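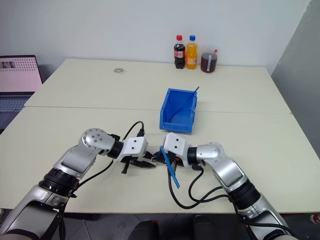 Bottled drinks and a blue plastic bin on a table.

Ziminach Sunday school teachers get one lesson pack to share

ZIMINACH - Sunday school teachers at the two parishes in Ziminach will work from the same set of printed lessons and wall displays starting in December. Until now each teacher had been putting together a separate plan.

The pack runs to 72 pages and was written over the past year by Despina Lambrakis, who teaches the seven- and eight-year-olds at the hillside parish. It covers a full school year and includes lesson sheets, a birthday chart, memory verse cards, name tags, a calendar of feast days and lettering for a bulletin board. Most of the pages can be edited, so a teacher can type in a child's name or change the date of a lesson before printing.

Lambrakis put a first version on Plelura, a website where teachers post classroom materials, last spring. It has been downloaded 1,576 times. She said most of the messages she got were from other churches asking for a version without the saints' days, or for one with the lettering in Spanish.

"I made it for my own room and I was short on time," Lambrakis said. "The first one had two Octobers in it. A woman wrote to tell me, very politely, and I fixed it that night."

The Spanish version is now part of the pack. Wenceslao Henríquez, who teaches the older children at the lower parish, did the translation and redrew the memory verse cards so that the longer lines would fit. Families in his class speak Spanish at home, and he said parents had been asking for something they could read with their children during the week.

The lessons are split into 3 age groups: four to six, seven and eight, and nine to twelve. All of the groups cover the same Bible story in the same week. The youngest children get a coloring page and a short song. The middle group gets a page to read aloud and a cut-and-paste activity. The oldest get the full passage and a set of discussion prompts, with space to write.

Sotiris Tsolakis, who schedules classes for both parishes, said the main reason for the change was substitute teachers. When someone is out sick, the person filling in often has no way of knowing what the class did the week before. With a shared pack, the substitute can be told a page number over the phone.

Tsolakis also said that some families go back and forth between the two churches depending on work and sports. Their children have been hearing the same story twice in one month and missing others. The parable of the sower came up four times last winter, he said, and Jonah did not come up at all.

Not every teacher was in favor at first. Lefteris Papadakis has taught the oldest group at the hillside parish for nine years and has his own binders. He said he was worried about losing lessons that work well with children who are nearly teenagers, mainly a unit on the Book of Ruth that takes him five weeks.

Under the plan the teachers agreed on, each of them can replace up to six lessons a year with their own material, as long as Tsolakis is told ahead of time. Papadakis will keep Ruth. His brother, Stavros Papadakis, who teaches the youngest group in the same building, said he would use the pack as written.

"I don't have binders," Stavros Papadakis said. "I have crayons and a guitar."

The printed copies are being made by Vondix, a copy shop on the main road. The lesson sheets are in black and white to keep the cost down. The birthday chart, calendar and bulletin board letters are in color on heavier paper. Teachers who want extra color pages can print them from the file at home or ask the parish office.

Each classroom will get 2 copies of the pack, one to stay in the room and one for the teacher to take home. The parishes are paying for the first printing out of the money set aside for religious education, which in past years went mostly to workbooks ordered by mail. Tsolakis said no more workbooks will be ordered this year, but that the leftover ones are still in the hallway closet at the lower parish and teachers are free to use them up.

The bulletin board set comes with borders for fall, winter, spring and summer. The letters are four inches tall and need to be cut out by hand. Lambrakis said the letter A is on the sheet six times and teachers should save the spares, since the spring heading uses seven.

A meeting for teachers and helpers will be held in the Athanasiadis Hall after the 10 a.m. service, before the first lesson is taught. Lambrakis and Henríquez will go through the file and show how to change the text boxes. Anyone who wants to edit the pages should bring a laptop, as the boxes do not always open correctly on a phone. Paper copies will be handed out at the end.

The first shared lesson is on the angel's visit to Zechariah, followed by three weeks on the Nativity. Rehearsals for the Christmas pageant will stay on their usual schedule and are not part of the pack.

Teachers who cannot make the meeting can pick up their copies from the parish office on any weekday morning. Corrections and misprints should be sent to Lambrakis, who plans to post an updated file in the summer.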